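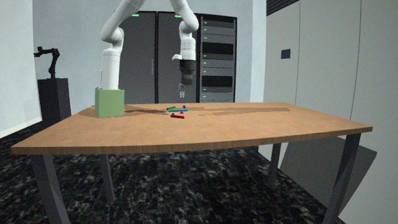
The Zedcombe laboratory of the Gulunano Institute has released the first results of Trilum, a method for training robot arms in simulation. Each trial asks the arm to work with small coloured sticks laid close together on a table, with lighting and viewpoint changed between runs. 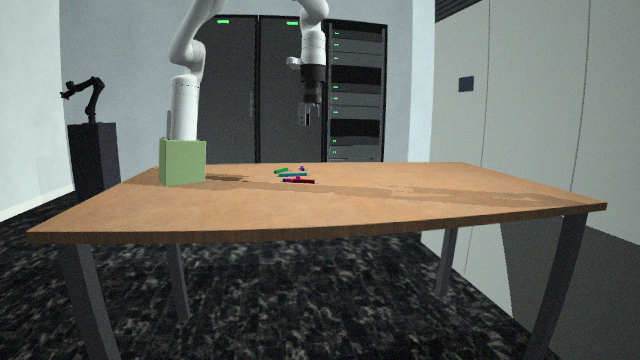
The method was tested over 1647 simulated trials in 4 room layouts, and 131 of these have been set aside for independent checking. Salgado, the project's industrial partner, will host the second stage. The trial records will be open to other research groups from October.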